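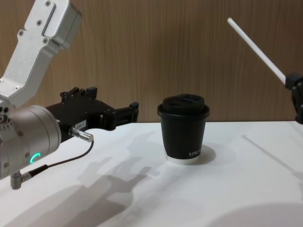

Papier besteht aus sehr feinen Pflanzenfasern, die meist aus Holz gewonnen werden. Zwischen den Fasern liegen winzige Hohlräume, und in diese Hohlräume zieht Wasser ein. Deshalb wird ein Blatt aus dem Schulheft weich, wenn es nass wird, und reißt leicht. Trotzdem gibt es viele Gefäße aus Papier, zum Beispiel einen schwarzen Kaffeebecher, wie er auf dem weißen Tisch steht. Damit ein solcher Becher dicht hält, muss das Papier besonders behandelt werden.

Wie wird Papier dicht?

Für Trinkbecher verwendet man festen Karton. Häufig wird er auf der Innenseite mit einer sehr dünnen Schicht Kunststoff überzogen. Das Wasser gelangt dann nicht mehr an die Fasern. Anschließend wird der Karton zugeschnitten, zu einem Mantel gerollt und an der Naht verklebt oder verschweißt. Der Boden ist ein eigenes Teil und wird von unten eingesetzt. Den oberen Rand rollt man oft nach außen, damit der Becher stabil bleibt.

Ein Versuch zum Mitmachen

Du brauchst 2 Streifen Schreibpapier, einen Wachsmalstift und ein Glas mit Wasser. Male einen der Streifen auf beiden Seiten kräftig mit dem Stift an. Stelle beide Streifen etwa 15 Minuten in das Wasser und vergleiche sie danach. Welcher Streifen ist weicher geworden?

Wohin mit dem gebrauchten Becher?

Beschichtete Becher gehören in der Regel nicht in die Altpapiertonne, da sich Karton und Kunststoff schwer voneinander trennen lassen. Welche Tonne richtig ist, legt jede Gemeinde selbst fest. Wer Abfall vermeiden möchte, benutzt einen Becher, der gespült werden kann.

Text: Genalyn Sison, Kinderseiten des Museums Narnthorpe
Stand: September 2022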